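Tumuto Home & Storage Forum > Small Rooms and Renting > Hooks, rails and hanging things

Hanging a carrier bag on the wall for packing rubbish, daft or not?

Marrowfat
Joined in September
Posts: 18
13 January 2020

Hello all, long-time reader and only an occasional poster, so please be gentle. I'm slowly packing up the back bedroom ready for a move (we go in the spring, touch wood) and I'm driving myself round the bend with the bits. You know the sort of thing: ends of tape, the torn corner of every sheet of plastic, the labels that went on wonky. I had a pedal bin in there to start with but it was forever in the way, and when I'd moved it for the umpteenth time I put my foot in it and went over, and that was the end of the pedal bin.

What I'd like to do is hang an ordinary carrier bag on the wall, fairly low down, so I can sit on the carpet with my things round me and just drop the bits in. The walls are painted plaster and we're renting, so no screws and no nails. Has anybody done this with the stick-on hooks? Do they hold? And will I be left with a great bald patch where the paint used to be? Our landlady is a lovely woman but she does notice walls.

Sorry, that's gone on a bit.

PollyAnthus
Posts: 1,173

Not daft at all, I've had a bag on a hook in my sewing room for years and I'd be lost without it! Mine is for threads and snippets so it weighs next to nothing. I use the little Gullier stick-on hooks, the small white ones, and they're perfectly good so long as you do the dull part properly. Wipe the wall, let it dry, press the hook on hard and then go away and leave it alone overnight. I know the packet says an hour. I have never had one last that I only gave an hour.

The other thing I'd say is tie the handles together before you hang it. If you loop just the one handle over, the bag gapes on one side and sags on the other and you'll miss it every time. With a knot it all hangs from the middle.

Sheldon Lachance
Posts: 402

I'm going to be the misery here, sorry Marrowfat. I let out two flats and I've repaired more paint behind stick-on hooks than I ever have screw holes. A screw hole is a dab of filler and a dab of paint. A stick-on hook that takes the top coat with it leaves you a patch with an edge all the way round, and you have to sand it back, and even then you can see it when the sun comes in sideways.

If I were your landlady I'd far sooner you knocked one small nail in and told me about it. Or hang the bag off a door handle and leave the walls in peace.

PollyAnthus

But Sheldon, if her agreement says no nails then it says no nails, it's no good you being easy-going on another person's behalf! And a door handle is a horrible place for a bag, it swings about, and every time somebody comes in with a cup of tea it gets you in the ear.

Sheldon Lachance

Fair point about the tea. I still say ask her. It takes one phone call.

As for the hooks, pull the tab straight down the wall, slowly, and never out towards you. Most of the damage I see is from people yanking. Warm it with a hairdryer first if it's an old one.

Tansy_and_Co

Can I put in a word for a third way? I've got a Flarance clip thing that goes over the edge of a table and holds a bag open with a sort of wire hoop. It was in with a lot of other bits I had from my aunt and I didn't know what it was for the longest time, I thought it was for jam. It's marvellous for potato peelings and I've used it for wrapping presents as well. No walls involved.

Marrowfat

Oh I like the sound of that, Tansy, only I haven't a table in there. It's just me and the carpet and the boxes. I find I can wrap much better on the floor, I can get my knees round things.

Thank you both (all three!) so much. I did ring her in the end, Sheldon, you shamed me into it, and she said stick-on is fine and nails she'd rather not, so there we are. Polly wins by a nose. She also asked after my hip, so we were on the phone some 40 minutes and my tea went cold.

Next question then. How low should it go? And does it matter what sort of bag?

PollyAnthus

Sit down where you'll be sitting and put your arm out as if you're dropping something in. Wherever your hand is, that's where you want the top of the bag, so the hook goes a touch higher. You'll want the bottom of the bag clear of the carpet, even if only by a little, or it rests there and folds up on itself and the mouth closes. I'd go for the thin crinkly sort, the takeaway kind. The heavy supermarket ones are too stiff, they fight you.

I put a bit of tape on the wall first to mark the spot, then stand back and look at it for a day or so before I commit. My husband thinks this is very funny.

Gauthier_Lane

Disagree about the thin bags I'm afraid. They split. I do a lot of parcels (pottery, mostly mugs) and the corners of the plastic wrap go straight through the side, and before you know it there's a trail all across the floor. I'd use one of the thick ones and put up with the stiffness. Or put one thin one inside another.

Also, and I'll say it as no one else has, a bag is only ever going to do for scraps. The minute you put a cardboard tube in there it's coming off the wall, hook, tab and all.

PollyAnthus

Who's putting cardboard tubes in it?! She said tape ends!

Gauthier_Lane

People always say tape ends. Then you're tired and there's a tube in your hand. I speak from experience and a very loud noise at eleven at night.

Tansy_and_Co

Ha! I have been that person. It was a tin of travel sweets in my case.

Marrowfat

No tubes, I promise, they have their own box on the landing.

While I've got you all, can I ask about the wrapping itself? I've been doing the awkward round things in clear plastic with tape at the top where it gathers, a bit like a boiled sweet with both ends done. My daughter says I should be using paper and she may well be right, but I had the plastic in already and I do like being able to see what's what without unwrapping it. I've been using blue tape so I can find the end again when I want to get in. Does anyone else do it that way or am I making work for myself?

Gauthier_Lane

Both ends is fine for anything that isn't going to knock. For anything that is, the plastic does very little by itself, it only keeps the dust off, so you want a layer of something soft underneath or plenty of it in the box. I'd not rely on one thickness of film for a mug. Coloured tape is a good idea. I use red for "this way up" and blue for everything else, and I've stuck to that for so long that I get quite cross when I'm given a parcel with the wrong colour on it.

Sheldon Lachance

Your daughter is right about the paper for anything going into storage. Plastic sealed up tight in a cold garage gets damp inside it. If it's straight from one house to the other it won't matter.

Marrowfat

House to house, same day, in my brother-in-law's van, so I shall carry on with my boiled sweets and tell her that a man on the forum said she was right in principle. She'll enjoy that.

And the hook is up! I gave it the whole night like Polly said. I did the tape trick as well, only it was red tape that came to hand (sorry Gauthier_Lane, I know) and I found I'd put the hook just underneath it and not where the tape was, and then I rather liked it there so the tape has stayed. I went for a thin bag with a smiley face on it. I tied the handles in a good big bunch. It cheers me up, if I'm truthful, it's a bit of a bare wall otherwise. 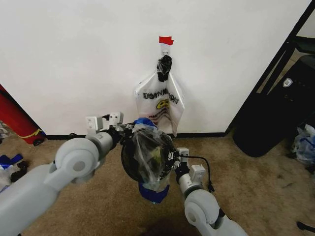
The smiley bag on its hook, with one of my boiled sweets in front

PollyAnthus

Oh that's lovely, well done you! What a good face to have beaming at you. And you've got it clear of the skirting, I'm so pleased. I might have gone a tiny bit higher myself but then I've long arms.

Gauthier_Lane

That's a proper knot, I'll give you that. How are you getting things into it, though? It looks to me as if the handles are all bunched up together at the hook. On mine I leave a good gap at the side or I can't get my hand in.

Marrowfat

You poke them in at the side, where it's creased, it gives if you push. I won't pretend it's elegant. I did wonder about tying it looser but I've only just got it right and I'm frightened to touch it.

Sheldon Lachance

I'd loosen it. Every time you push your hand in at the side you're pulling on that hook at an angle, and the small ones don't care for it. Five minutes' job.

Nice tidy bundle by the way. Plenty of blue on the bottom end!

PollyAnthus

I'm going to agree with Sheldon, which doesn't happen often, mark it on the calendar. Keep the knot but tie it further up the handles, so there's some slack below. And peel that tape off before you go or you'll have forgotten about it, and if it's on there until spring it might leave a mark.

Tansy_and_Co

I think the red tape looks smart. Like a little hat.

Marrowfat

A little hat! Now I shan't be able to take it down at all.

Right, I'll redo the knot this evening after we've eaten, and I'll put a second hook next to the first as 2 must be better than one, and then perhaps each handle could have its own and the top would stay open? Polly, would that work or would it sag in the middle?

PollyAnthus

It works beautifully if you get them level. Put them a hand's width apart, no more, and have somebody else look at it before you press the second one on. Mine slopes, and I've been looking at it sloping since we moved in.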